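Resident Services: Frequently Asked Questions
Wesivow Apartments, Grikumville
Last updated July 12, 2022

Applying for an Apartment

How do I apply?
Applications are accepted through the resident portal or on paper at the leasing office on Molefe Street. Each adult who will live in the apartment must complete a separate application. Incomplete applications are held for two weeks and then closed.

What documents are required?
Applicants must provide government-issued photo identification, proof of income for the last two months, and contact information for their current landlord. Self-employed applicants may submit their most recent tax return in place of pay statements.

May I hold an apartment before my application is approved?
No. An apartment is reserved only after approval and receipt of the security deposit.

Are shorter leases available?
The standard lease term is 12 months. Shorter terms are offered in the Fornberg building only, at a higher monthly rate, and depend on availability. Please ask the leasing office for the current rate sheet.

Moving In

When may I pick up my keys?
Keys are released on the first day of the lease, after the first month's rent has cleared and proof of renter's insurance has been received. Keys cannot be released to movers or relatives without written permission from the leaseholder.

Do I need to reserve the elevator?
Yes. The freight elevator in each building must be reserved through the portal before any delivery of large furniture. Reservations are made in blocks of three hours. Residents who run past their block may be asked to wait until the next open one.

How should I care for the floors?
Residents are asked to place felt pads under chairs, tables and bed frames. Floors should be cleaned with a damp mop and a mild cleaner made for the surface. Steam mops, wax and oil soaps are not permitted. Rugs with rubber backing can leave permanent stains and should be used with a separate pad.
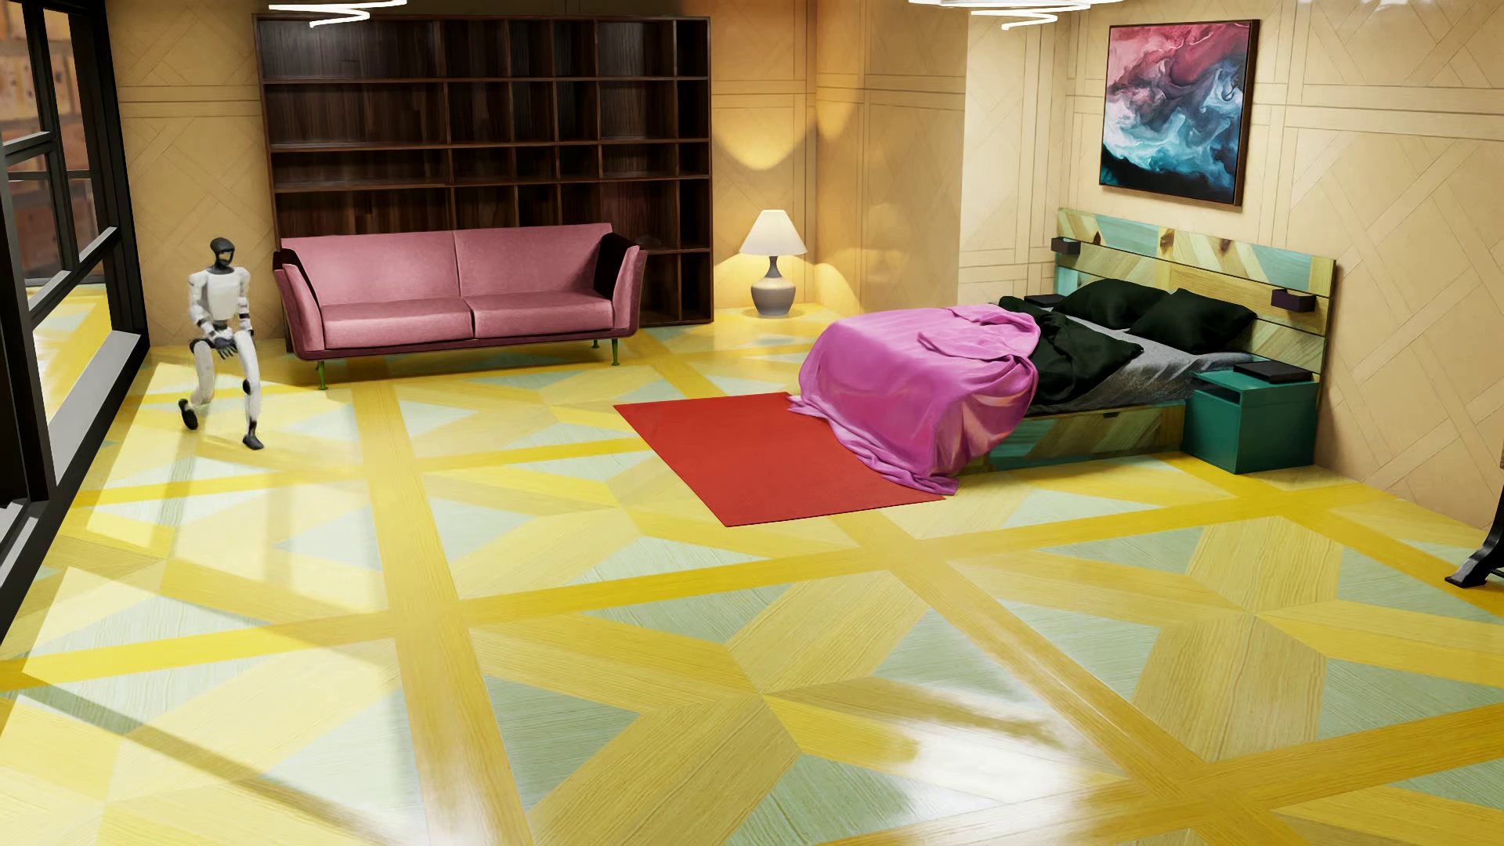

Damage beyond ordinary wear is charged to the resident at the end of the lease. Light surface scratches and gradual fading are considered ordinary wear. Deep gouges, burns and water stains are not. Residents who notice an existing mark at move-in should record it on the condition form, which must be returned within five days.

May I paint the walls or hang shelves?
Small nails and picture hooks are allowed. Painting and wall-mounted shelving require written approval — requests are normally answered within a week. Adhesive strips are discouraged, as they tend to pull paint from the wall.

Rent and Fees

When is rent due?
Rent is due on the first of the month. A late fee applies to any balance that remains unpaid after the fifth.

How may I pay?
Payment may be made by bank transfer, check or money order. Card payments are accepted through the portal and carry a processing fee of $29. Cash is not accepted at any location.

Which utilities are included?
Water, sewer and trash collection are included. Residents set up their own electric and internet accounts.

Repairs

How do I report a problem?
Routine repair requests should be entered in the portal. For a gas smell, call 911 from outside the building, then notify the office. Active leaks and loss of heat should be reported by phone at any hour.

Will staff enter my apartment when I am not at home?
Only with your permission or in an emergency. You may grant permission on the repair request itself. Pets must be confined during the visit.

Moving Out

How much notice is required?
Written notice is due 60 days before the lease ends — verbal notice is not accepted. Parking permits, mailbox keys and building fobs must be returned with the apartment keys.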